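Changes to the staff restaurant from July

Following the spring survey of building users, the Workplace Services team at Grallenance has agreed a revised arrangement for the staff restaurant on the ground floor of Pangaribuan House. The survey drew 247 responses. Most concerned the length of the lunch queue and the lack of hot food for colleagues on late shifts, and the new arrangement deals with both.

Lunch will be served from 11.45 am until 2.15 pm, half an hour longer than at present. A light evening service will run from 5 pm to 7 pm, offering soup, baked potatoes and one hot dish. Colleagues who work late are asked to place evening orders by 3 pm through the Nukis ordering page, so that the kitchen can prepare the right amount.

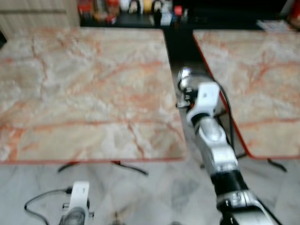 Marble-topped tables with orange veining.

Prices for main meals will be held until the end of the year. The price of filter coffee will rise by 9p, and the discount for those who bring their own cup will continue. Skinby, our catering contractor, has confirmed that a vegan main course will be available at every lunch service — a request made in 18 of the written comments.

Tables may be reserved for team lunches on the same terms as before. Requests should give the number attending and any dietary needs, and should reach the catering desk at least three working days in advance. Reservations cannot be accepted between 12.30 pm and 1.15 pm, when demand for seats is highest.

Colleagues are reminded that trays and crockery should be returned to the trolleys by the exit and should not be taken to upper floors.
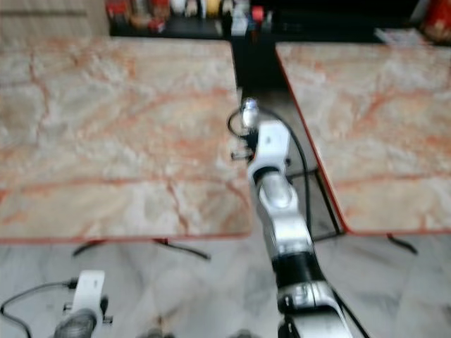 Questions and comments

Enquiries about the new hours or the evening menu should be sent to Nadhirah Sitompul, Catering Contracts Manager, through the Workplace Services inbox. Comments on the July menus will be reviewed with Skinby at the next quarterly meeting.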